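Equipment Review: Clusum Two-Arm Bench Unit
Prepared for departments considering a purchase in the coming budget round

Summary

The Clusum is a bench-mounted unit with two arms, each fitted with a gripper and a small wrist camera. It is sold to teaching and research departments that wish to study household and light workplace tasks. Our department has had one on a trial lease since December. This review sets out what the unit costs to own, what it requires of a room, and where we believe the money is well spent. It is written chiefly for budget holders and does not attempt to judge the control software in any depth.

Our recommendation is to purchase, with the conditions given at the end.

Price and what it covers

The supplier, Tyagi, quotes in two parts: the arms and controller as one line, and the grippers, cameras and mounting plates as another. Departments should ask for both lines on the same quotation. Our first quotation omitted the second wrist camera, and the corrected version took a further fortnight to arrive.

Delivery to our Grostville site was charged at £670. This included unpacking and removal of the crates but excluded fixing the unit to the bench, which our own workshop carried out. The annual service agreement is optional in the first year and compulsory afterwards if the warranty is to remain in force. It should therefore be treated as a fixed running cost and entered in the budget from year two.

Spare fingertip pads are priced at £87 a set. We have replaced one set during the trial. Pads wear fastest on work with hard edges and handles, and a department planning daily use would be wise to hold two sets in stock. The pads are changed with an ordinary hex key, and the task is well within the ability of a technician or a supervised student.

Space and services

The manufacturer's leaflet gives the size of the base only. This is of limited use in planning, as the reach of both arms must be kept clear whenever the unit is powered. We lost the use of one neighbouring workstation as a result, and that loss ought to be counted in any comparison with smaller machines.

The bench itself needs attention. Our existing one flexed slightly when both arms moved together, and the workshop added a rear brace. A plain tabletop set against two walls has served well - it keeps passers-by to one side and gives the cameras a simple background. Departments should also allow for a separate electrical circuit if working appliances are to be used on the same bench.

Performance at the work

We judged the unit on ordinary jobs: opening and closing doors, pressing buttons, moving light containers and folding cloth. Each job was set up in the same way at the start of a session, and sessions were limited to 100 attempts so that wear could be compared fairly.

Doors and handles were the strongest area. The grippers hold firmly and release cleanly, and the two arms can share a job without getting in each other's way, provided that the starting positions are chosen with care. Small controls were harder. Kitchen appliances place their buttons close together and often close to the door, so the arm must approach at a shallow angle and with little room to spare. The wrist camera helps a good deal at this distance, although fine print on a panel is not always legible in its pictures. 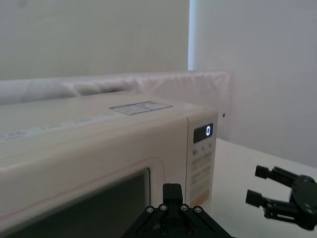
Folding cloth was the weakest area. Thin fabric slips between the pads, and the softer pads offered as an extra were not available to us during the trial. We would not advise a purchase made mainly for textile work until these have been tested.

Comparison with the Restano

The only other unit within our limit was the Restano, a single-arm machine with a lower purchase price and no compulsory service agreement. It is quieter and takes up less of the bench. For departments whose work involves one object at a time it may be the better choice. Adding a second Restano arm later, however, requires a second controller, and the saving largely disappears.

Training and staff time

Tyagi includes one day of training. We found this sufficient for basic operation and insufficient for calibration, and paid £400 for a second day. The cost should be included in the original bid. Later requests for small sums are seldom quick to approve.

Conditions of recommendation

Purchase is supported where the department can set aside a bench for the unit's sole use, where the service agreement is funded for the full period of ownership, and where a named member of technical staff has time allotted for upkeep. Departments unable to meet the first of these should consider an extended lease, for which terms may be requested from Tyagi through the purchasing office.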